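Two hours at the Zonham lab in February

I went to see one thing, the folding station, and came home with pages of notes. Daranee Sukprasert looks after it and let me stand right by the table while the hand-held grippers were out – a blue garment, a cloth-covered tabletop and a lot of patience!

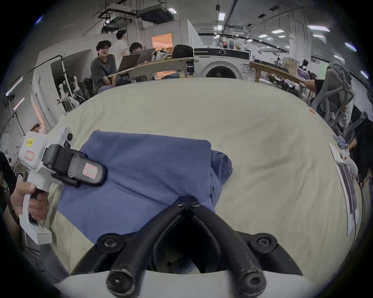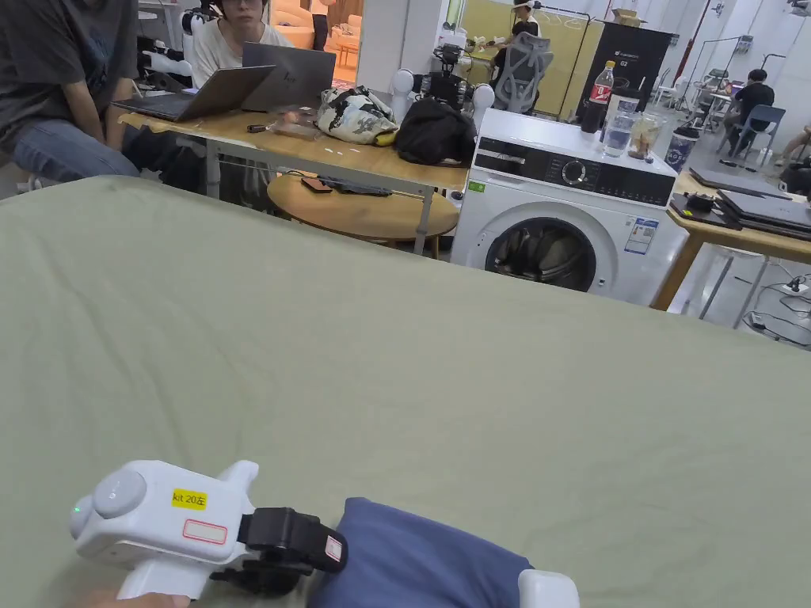
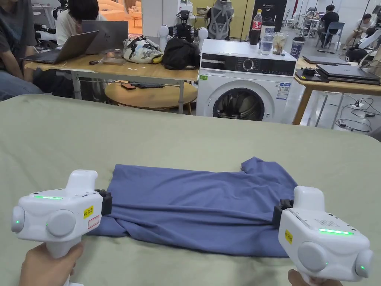

Keeping the grippers going

I loved this part. Every kit has its own page in a fat blue notebook, and Daranee goes through the same checks each morning: lights on, finger screws snug, pads wiped, jaws opened and closed 9 times. If the two fingers don't meet cleanly she loosens the mount, lines them up again and tries them on a T-shirt. She let me do one (mine needed a second go).

Worn pads come off after 4 weeks at most. The notebook was up to 2,112 folds for the month, and one pair of pads had lasted 1,337 of them.

The cloth gets pulled straight between runs too, though wrinkles creep back in no time. I asked Elfriede Lindemann if they'd tried a bare table – they had, and thin shirts kept sliding away from the fingers.

Next visits: Pavliuk in spring, then Vitine if they'll have me.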